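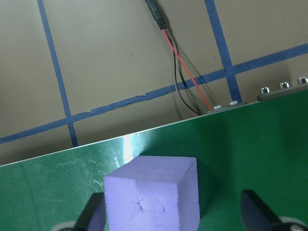
About Rusora Foam & Supply

Rusora cuts and sells foam. We make cubes, blocks, wedges and sheets for schools, therapy clinics, gymnastics clubs, upholsterers and anyone else who needs a piece of foam in a certain size. Most of what leaves our shop is small. A typical order fits in one box and goes to a teacher or a parent.

The company was started by Rigoberto Barajas, who had worked in mattress repair and got tired of throwing away good offcuts. He began trimming them into blocks and selling them to preschools out of the back of his van. His son Isauro Barajas runs the business now. Rigoberto still comes in most mornings and still has opinions about blade angles.

What we make

Cubes are our best known product. They come in white, gray, lavender, green and a yellow that we dye in small runs. The lavender is the one people ask for by name, and it sells out ahead of the school year. If the website says it is out of stock, call us. We sometimes have a partial bag set aside.

Blocks are cut from thicker stock and have softened corners. Customers use them for seat raisers, stacking play, packing around instruments and propping up things in photo studios. The Derkitz block is our own name for the large white one. It was named after the street our first shop was on.

We also do custom cutting. Send us a drawing with measurements, or mail us the old piece and we will match it. The minimum for custom work is $45. There is no minimum on stock items.

Foam marks easily. A finger pushed hard into a cube can leave a dent, and cubes that get squeezed a lot will show fine creases on the faces. We do not count creasing as a defect and neither should you, but a cube that arrives torn or cut out of square will be replaced at no charge.

How we handle orders

Pieces are sorted into plastic bins by order, one order to a bin. Large blocks get a bin to themselves.
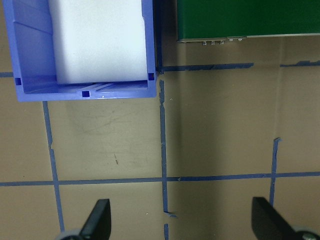
Once an order is complete, Marisol Huerta checks it against the ticket for size, color and count. She has run the packing table for nine years. She weighs the box, tapes it and puts it on the outgoing shelf. Orders placed before noon normally go out the next business day. Custom pieces take a week, longer in July when the summer camps and the schools order at the same time.

We ship in plain cardboard. We stopped using printed boxes because customers told us they wanted to reuse them.

Offcuts and returns

Clean offcuts are bagged and sold by the pound as stuffing. A bag is 20 pounds and is larger than people expect, so bring a vehicle with room in it. Last year we sold 3,198 pounds this way. Dyed and undyed foam are mixed in the bags and we can't separate them for you.

Unused stock items can be returned within 45 days. Custom cuts can't be returned unless we made the mistake.

Who works here

Isauro Barajas, owner. Quotes, purchasing, and the saw when we are short a person.

Azucena Magaña, production. She sets the cutting schedule and decides what gets dyed when. Ask her about density if you aren't sure what you need.

Marisol Huerta, packing and shipping.

Desta Admasu, school and clinic accounts. Desta taught kindergarten before coming to us and handles purchase orders, tax-exempt forms and the sample kits. We currently supply 87 schools and he knows most of the front office staff by first name.

Rigoberto Barajas, founder.

Visiting

The shop is in the Camacho building, on the Ternum Road side. Use the door with the ramp. The counter is open weekdays, and you can look through the remnant shelf without an appointment. For custom work, please call first so that Azucena or Isauro can be at the counter when you come in. Parking is in the back lot. The spaces along the fence belong to the tile store.

Page updated September 25, 2025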